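Print this page | E-mail this page

Progress report to the Marulanda fund
Nundside home cooking video series, second reporting period

1. Work completed

The grant covers production of short cooking videos for viewers who cook at home with basic equipment. During this period 6 videos were finished and published on the Nundside channel. The subjects were pan sauces, dried beans, flatbread, roast vegetables, braised greens and baked fruit. Each video has a printable recipe with weights in grams and volumes in cups.

All recipes were tested twice before filming, once on a gas stove and once on an electric one. The flatbread recipe failed the electric test at the stated heat setting and was rewritten with a longer preheat. The bean recipe was changed after testing to state the salt by weight, as kitchen salt varies too much by volume.

2. Viewer response

The published recipes drew 262 written comments. Comments were sorted by topic. The largest group asked for substitutions, mostly for butter and wheat flour. The next largest concerned oven temperature and timing. Requests for shorter introductions were frequent enough that the opening segment has been cut to 80 seconds for all remaining videos.

The baked fruit video had the lowest rate of viewers who stayed to the end. The drop occurs during the section on choosing a variety, where the talking runs long before any cooking starts. That section will be re-edited and the variety notes moved to the printable recipe.
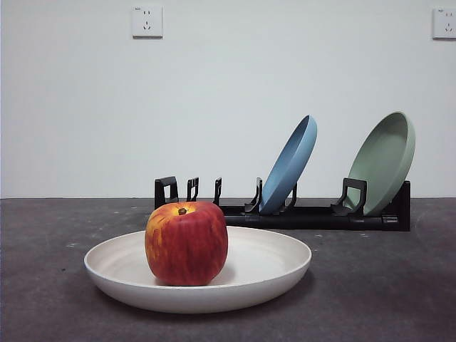
A viewer signing as Trokico wrote that the baking time was right for a metal pan but too short for a thick ceramic dish, and asked that the recipe give a test for doneness instead of minutes alone. The comment went on to say that the sugar could be cut by half with no loss. The first point has been accepted, and the recipe now says to bake until a thin knife meets no resistance at the center. The sugar question is on the list for retesting.

3. Delays

2 videos planned for this period, stock and steamed rice, were not finished. Stock was filmed, but the sound of the range hood covers much of the narration and the voice track has to be recorded again. Rice was held back when the test batches gave uneven results with wide pots. Both are now scheduled for May.

4. Spending

Ingredients came in under budget. Editing went over, mainly from the added work on captions, which Bradard returned with errors in ingredient names and fractions. Bradard has corrected the files at no charge and now works from the written recipe as well as the audio. No change to the total grant amount is requested. We ask for approval to move the unspent ingredient money to the editing line.

5. Next period

Publish stock and rice. Retest baked fruit with reduced sugar. Add a substitution note to every recipe already published. Film the first of the egg videos, using the shorter opening.

Print this page | E-mail this page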